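Search this site
Enter keywords

Your Mailing List Is Too Big

Every small organization I have worked with is proud of the size of its email list, and I think most of them should cut it in half.

I handle newsletters for clients who can't afford a marketing department. One of them, a community lecture series called Drellaletti, came to me last October with 1,213 addresses. They wanted to reach two thousand by spring. I asked how many of those people had opened anything in the past year. They didn't know, and the software they were paying for made it hard to find out.

When we finally got the numbers out, 891 of the addresses had not opened a single message. Some belonged to people who had bought one ticket years ago. Some were typed in from a paper sign-up sheet and had never worked. Drellaletti was paying a monthly fee to store all of them, and the dead ones were dragging the good ones toward the spam folder. 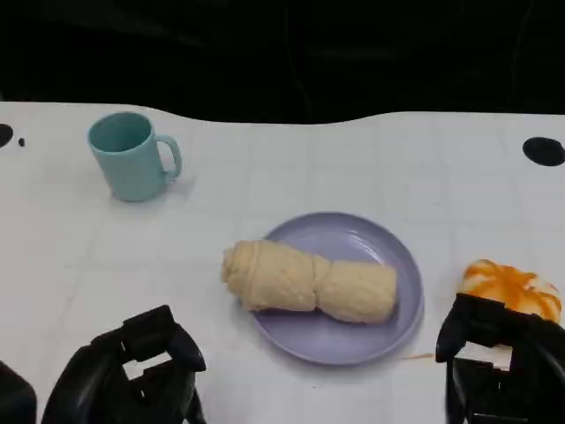
The usual advice is to win those people back. Send a "We miss you" message, offer a discount, try a brighter subject line. I have run these campaigns and they bring back very few readers. A short, polite note does the job better: we are cleaning up our list, click here if you want to stay. Send it at a time when people read personal mail. I like Saturday morning, when a person is at the table with a mug and a roll on a plate and will give you ten seconds. If they don't click, take them off.

Clients hate this. Chiamaka Okeke, who runs the Drellaletti program, told me it felt like throwing away money. I understand that. A big number looks good in a grant application, and sponsors ask for it. But a sponsor who pays to reach 1,213 people and reaches a quarter of them has been misled, even if no one meant to do it.

The other half of the problem is what we send. Most organizations write one newsletter and mail it to everyone. A person who came to a talk on river engineering gets the same message as a person who only comes for the poetry. Splitting a list is basic stuff and every decent email tool can do it. I have used Oller and Burnetti for this, and both are fine. Burnetti is easier to learn - Oller has better reports. Pick whichever one your least technical person can stand to use.

Start with 2 groups, the people who attend and the people who only read. I have seen a client set up 8 groups in the first week and then never write to six of them. Each group is a promise to write something, and somebody has to sit down and do the writing.
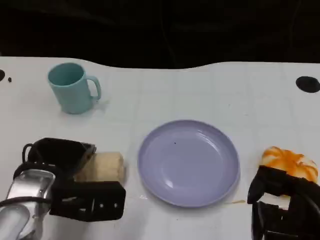
Mug and plate on a white tabletop.

I will grant one point to the other side. Opens are a poor measure and getting poorer, because some mail programs load everything automatically and others block the tracking altogether. A loyal reader can look like a dead address. That is why I ask people before I remove them, and why I count clicks and replies ahead of opens. Khamphan, a theater client of mine, kept a few dozen names on the list simply because the box office staff recognized them. That seems right to me.

Drellaletti's list is much shorter now and the bill went down a tier. Chiamaka still brings up the old number from time to time. She also gets replies to the newsletter, which she used to get almost never, and she has started answering them on Monday afternoons.

Filed under: Opinion, Email, Small Organizations

Contact | Copyright, all rights reserved | Back to top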